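Stuvville to Stock Wire Bath Baskets From November

Stuvville will add an open-topped wire mesh basket to its bath storage line in November, the housewares seller said. The basket is rectangular, with black wires welded into a square grid and thicker rods along the rim and corners. A tall looped handle runs along the back edge.

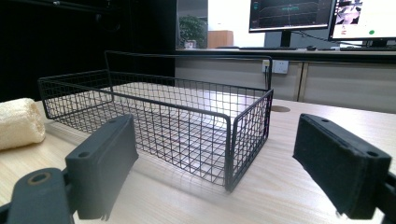
Product lead Mieke Groen said the line is meant for loofahs, brushes and other items stored near the tub. The open grid lets water drain and air pass under the contents — earlier Stuvville bins had solid floors. The rated load is 30 pounds.

The first order is 2,281 units, split between the Ogilvie and Selby stores. Each basket carries a 2-year warranty against broken welds. Nosipho Chauke, who manages the Selby store, said shelf space for 135 baskets has been cleared next to the towels.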